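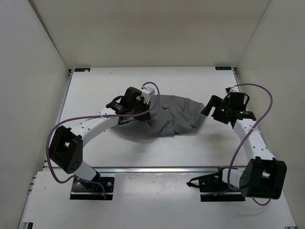 Parks > Skorkeder Park > Picnic Shelters > Questions & Answers

Reserving a Shelter at Skorkeder Park

Updated 3/13/26

How early can I book?

We take reservations up to 100 days ahead, starting at eight in the morning. July weekends do go quickly, and we know how disappointing it is to miss out on the date your whole family had agreed on, so please have a second choice in mind when you call or stop by the office.

Which shelter should I ask for?

It depends on your crowd! Borkon is the big one by the creek, with a lovely long grill and plenty of shade after lunch. Anghel is smaller, seats 24, and sits closer to the playground, so it suits birthday parties and anyone with toddlers who like to bolt.

How do I find the tables that go with my reservation? 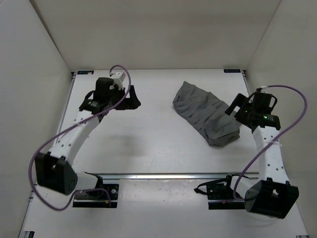 Every table in the shelters has a number, and your permit lists the ones set aside for you. We ask that you check before you unpack the potato salad, which we've all had to repack at one time or another. The numbers are on little tags at the far corners, and they're easy to overlook: think of the two small dark labels at the back corners of that white tabletop, and you'll have a good idea of how hard you may need to look. If a tag has gone missing, just count along from the drinking fountain.

Can I bring my dog?

Of course, on a leash, and please keep him out of the creek while the ducks are nesting.

What if it rains?

Let us know within three days and we'll move you to another open date at no charge. We can't give cash refunds for weather, I'm sorry to say, but we'll do our best to find you a spot you like.

Who do I talk to about a large group?

Sânziana Neagu handles anything that fills both shelters, along with weddings and school picnics. She's very patient with changing head counts.

14 shares | 3 comments

Skorkeder Park Office, Bitden | Contact us | Back to top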